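Section 4: Putting the Hamari table together

Okay, so you've got the box open and there's stuff all over your floor. Good! That's how mine started too. I've built more of these than I care to admit (Zoi Tsolakis and I put together a whole classroom's worth one August, and my knees still remember it), so I'm going to walk you through it the way I'd do it at home.

Before you start

You'll want a second person for steps 6 and 7. Everything else you can do alone with a podcast on. Lay a blanket down first, a thick one, and put the top on it face down. The finish scratches if there's even a bit of grit under it. Ask me how I know.

Tools: the hex key in the small bag, plus a Phillips screwdriver. Leave the power drill in the closet for this one. The inserts in the top are soft and a drill will chew them up before you can get your finger off the trigger.

Steps

1. Open the hardware bag marked A and tip it into a bowl. I use a cereal bowl. Bag B is for the wall strap and you don't need it until Section 5.

2. Find the four corner plates. They're all the same, so don't waste ten minutes looking for a left and a right like I did.

3. Set one plate on each corner with the bent lip facing the middle of the top. Start all the screws by hand, two turns each.

4. Once every screw is started, go back and snug them down. Go corner to corner, like you would with lug nuts on a car.

5. Slide a leg onto each plate and thread the long bolt through. Finger tight only for now! I know it's tempting to crank it. If you tighten the first leg all the way, the last one will fight you.

Note: If a bolt won't catch, back it out and turn it the wrong way until you feel a tiny click, then go forward. That click is the thread dropping into place.

6. Get your helper. Each of you takes a short side, lift straight up, turn it over in the air and set it down on all four feet at the same time.

CAUTION: Don't roll the table over on its legs. With the bolts still loose the whole weight lands on one plate, and that plate will bend.

7. Have your helper lean on the middle of the top with both hands while you tighten the long bolts from underneath. Now you can crank it. 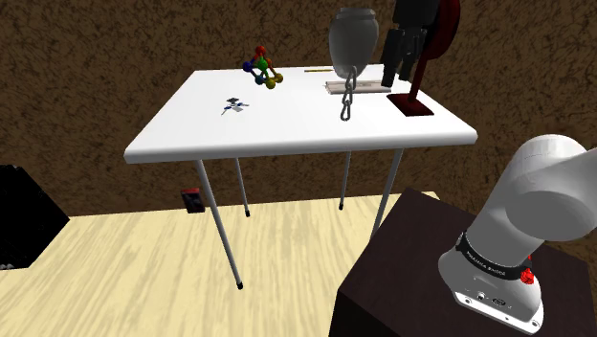
Page 22

Getting it level

Floors are never flat, mine least of all. Push down on each corner in turn and listen for the knock. Whichever corner knocks, its foot needs to come down a little. The feet unscrew counterclockwise — a half turn is usually plenty — and you can do it with your fingers if someone takes the weight off that corner.

Then check again, because fixing one corner sometimes wakes up the one across from it. Go around twice. If it still rocks after that, slide the whole table over a few inches and try again. I once spent most of an evening chasing a wobble that was really just one bad floorboard.

How much can it hold?

The top is good for 80 pounds spread out evenly. That's plenty for books, a kid's science project, a sewing machine, whatever you've got going on. Please don't stand on it to change a light bulb. Hamdia Gudeta in our parts room keeps a shelf of bent plates from people who did.

NOTE: Wait a week, then tighten the long bolts one more time. Everything settles a bit in those first few days.

Missing or damaged parts

Write to the Redwood parts desk and give them the part number. Corner plates are 681 and the screw-in feet are 53. Include a photo of the damaged piece if you've got one, and keep the old part until the new one shows up.

Wall strap instructions start in Section 5.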